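Home | Notebooks | Textiles | Stock | Log in

This site uses cookies to keep you signed in. OK / Settings

Textile room notebook – Terwood sheets, wear and handling
April, started 8:40 am

Carrying on from last entry. Wash cycles on the first lot are done, so now the boring bit – making up, folding, measuring, bagging. Writing as I go, sorry for the scrawl.

Stock in: 19 flat sheets, white, all from the Terwood lot. Labels still on. One has the label sewn into the wrong hem (short side), set that one apart and wrote WRONG HEM on a tag. Don't use it for the corner work.

Detergent is the Hivamine liquid again, same drum. Dose as per the card on the wall. Rinse twice. Last time somebody did one rinse and the whole lot felt waxy and we lost an afternoon. Twice!!

9:15. Measured the first few flat. Hem to hem along the long side, 244 cm on the tape for the good ones. Short side I'm not trusting yet, tape had a kink in it and I only noticed halfway. Redo those. New tape is in the drawer under the Clarkis iron, not the one with the pens.

Method for the flat lay, writing it down again as the old sheet of paper went missing:
- find the labelled hem, that goes to the foot
- throw from the foot, let it come down by itself, no slapping at it
- take up the corners one at a time, gather a fold, ease it out, let go
- smooth from the middle toward you with the flat of the hand
- wait 5 minutes before measuring. The cotton creeps. It does, I've got the numbers in the back of the book

Don't haul on two corners at once. You get a long diagonal ripple and then you spend ages chasing it around and it never really goes, it just moves to the other end.

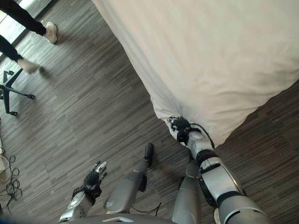
Flat lay, corner in hand. Soft wrinkles still across the top, edge running diagonally above the floor planks.

10:30. On wrinkles. There's two kinds and we've been writing both down as "creased" which is useless when you come back to it. Soft ones, wide and shallow, smooth out by hand. Sharp ones are fold memory from the packet and want the iron. From now on S for soft and F for fold in the column. Have gone back and changed the entries I could remember, the rest have a question mark.

Corners are the weak spot. Bunch the cloth too tight and there's a little star of creases after, which then counts as wrinkling and it's our fault and not the sheet's. Wider grip, more cloth in it. Teoh's handling notes say to hold the hem only but I don't like it, the stitching takes all the pull. Going to do half the lot each way and see.

Floor – mop before starting, every time. Pale cotton picks up everything and the grey planks hide the dust really well so you think it's fine. Did the window end this morning, door end still to do.

11:50. Iron is spitting. Clarkis one, the big one. Emptied it, refilled, ran it on a rag till it stopped. Came back ten minutes later, spitting again. Needs descaling, kit is on the shelf but the sachet is open and gone hard. Order more. Used the small iron for the rest, slower but no marks.

2 pm. Labels printed for the bags. Roll of 2000 so we are good for the rest of the year, please stop ordering labels. They dont stick to the crinkly bags, only to the smooth ones. Warm the bag with your hand first and it holds a bit better.

Folding for storage: in half long ways, half again, then thirds. Labelled hem ends up outside so you can read the lot without opening. I had been doing quarters, too thick for the shelf and the stack leans.

To do
- redo short sides with the new tape
- mop the door end
- descaler, 1 box
- split the lot for hem grip / wide grip, tag the bags H and W
- move the WRONG HEM one off the chair before it gets folded in with the others
- ask for a second lamp at the foot end, can't see the soft wrinkles after 4 or so

Stopping at 4:20. Wash on overnight timer, second lot, two rinses set. Checked it twice.

Back to top
Contact the textile room | © Textile room notebooks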